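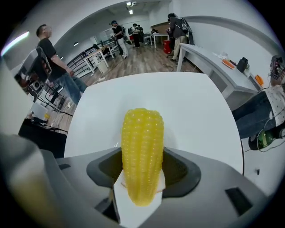
*Corn on the cob, kernels in their rows. Week 3.*

Right, maize. Last week I rambled on about wheat and ran out of time, so the bit on pollination I promised you is in here as well.

Each kernel is its own fruit, and each one had its own silk. A silk that catches no pollen gives you a gap on the cob. That's why gardeners plant maize in blocks and not one long line — the pollen comes down on the wind, and a single row loses most of it sideways.

The tassel at the top of the plant is male, the ears lower down are female. Do please get these the right way round in the test (I had 40 scripts last April and I'm still recovering!).

Sweetcorn is picked young, while the kernels are full of sugar. Leave it on the plant and the sugar turns to starch, and then you've got something more like grain for milling. Popcorn is a different type again, with a hard outer coat that holds the steam in until it bursts.

For the seminar, read the Hendricks chapter on field maize, just the first half, and bring the sowing table with you. Zinhle Rampersad is taking the afternoon group and Palesa Khumalo has the morning one. If you want to swap, ask them and not me, I only lose the emails.

Still to cover: husks, storage, and why old seed comes up so patchy.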